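**FOR RELEASE IN MARCH**

# Shared workshop Panomlow presents Riron, a robot arm for work inside old desktop computers

Panomlow, the members' workshop on Vukčević Street, announces the first public version of Riron. It is a set of plans and software for a robot arm that works inside used desktop computers. The members built it in the evenings over 14 months. The design files, the parts list and the code are free to download.

The task chosen for the first version is memory. The gripper holds a module by its sides and brings it over the slots at an angle, and then it must turn the module straight before it pushes.
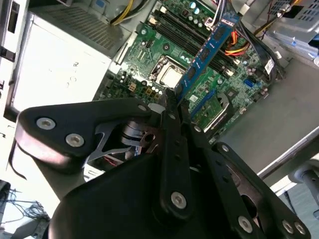 *The Riron gripper with a blue memory module at the slots of a desktop motherboard.*

The budget of the build was 3629 euros, and the arm itself took the largest part of it. The fixture plate with its holders was printed in the workshop. The case lies on its side on the table next to the plate, with the open side up.
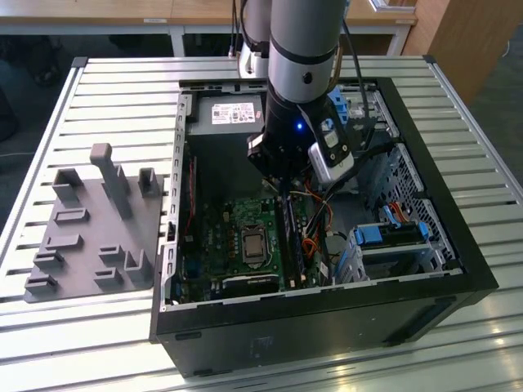
Members who want to repeat the build at home will need a stable table and patience with the cables. Power cables are difficult for a robot, as they bend differently in every machine. For this reason Riron asks the operator to confirm each movement near them.

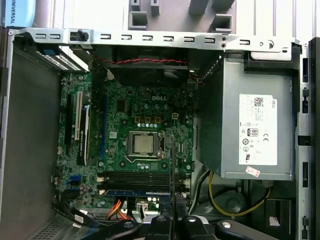
**Technical notes**

The software keeps a separate profile for each case model. A new profile takes one evening to make. The log file stores the last 1000 movements, so an operator can go back and study a mistake.
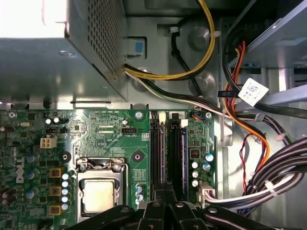 The next version should also work with fan plugs and small power connectors, which ask for more exact fingers. Lider, a local parts store, has given 400 euros for this work.

**Visits and contact**

The workshop is open to visitors from 6 p.m. Please write to the Panomlow press desk before you come with a group.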